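Skukeck Reuse Workshop, Brostby
Progress report to the Ingvarsson Fund, second period
April 22, 2018
Prepared by Kirsten Hviid
14 shares 3 comments

Dear Guðlaug,

We have had a really good winter and I'm very pleased to be writing this one! When your grant came through in October we were still sorting old computers on the floor of the back store, and the pile from Isosville had only just been delivered. Since then 3,841 items have come through the door, counting every keyboard and loose cable tray, and 902 of those were whole desktop towers.

The towers are where most of your money has gone, so I'll spend most of the report on them. Of the 902, we have now opened and sorted 401. That is slower than the plan you approved, mainly on account of the five weeks we lost waiting for the new electrics -- but the pace since February has been much better, and Oddur Lykkegaard thinks we'll be level with the plan by the end of summer.

Oddur has rewritten the opening routine from scratch. The tower goes on its side, the side panel comes off, and the main parts get looked over before a single screw is touched: board, processor, memory, power supply, drive bays. The old habit was to pull the drives first and ask questions later, and we ended up with trays of parts that couldn't be matched to anything.
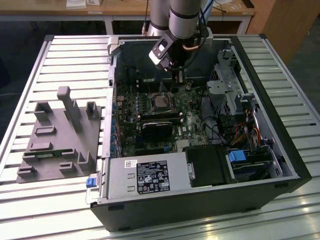
Power supplies deserve a mention of their own. Sławomir Krajewska now copies the details from each label into the stock book before the unit leaves its case, and it has saved us no end of bother when a school rings up wanting a spare. He has also started keeping heatsinks together with the boards they came from (a small thing, but I love it).

Spending to date on tools and shelving is 2,770, all within the line you agreed. Receipts are in the folder Muammer Kılıçarslan sent over with the accounts. We have not yet bought the second set of drawers and would like to carry that part over, if you're happy with it.

Two things are still giving us trouble. Mixed memory is taking far too long to sort, and we need a better way of storing side panels -- they slide about, they scratch each other, and no two makers seem to agree on a shape. Muammer has drawn up an upright rack which we'd like to try in the next period.

Do come and see us when you're next in Brostby. The kettle works and the back store has a floor again!

With warm thanks,
Kirsten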